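Wirwood Choir: your questions

Do I need to read music?
No! I couldn't when I joined, and nearly half of us still can't.

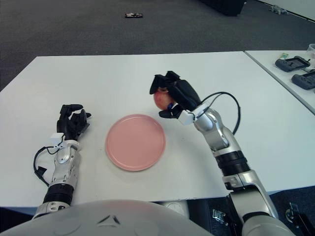 MONEY AND TIMES

What does it cost?
It's £4 a session, and your first 2 are free. We stop for August and start again in September 2018.

Where do you sing?
Usually Gimside Hall – use the side door, the front one sticks.

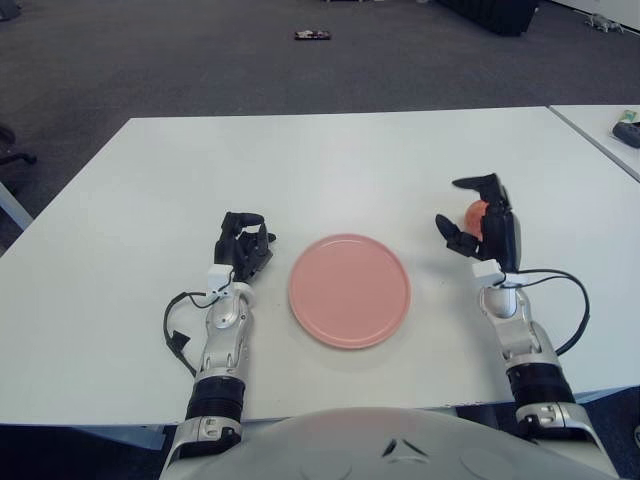 A reader from Ivness asks whether she can come if she only sings in the shower. Yes, please do! Stand next to me, I'm loud enough to cover any wobbles.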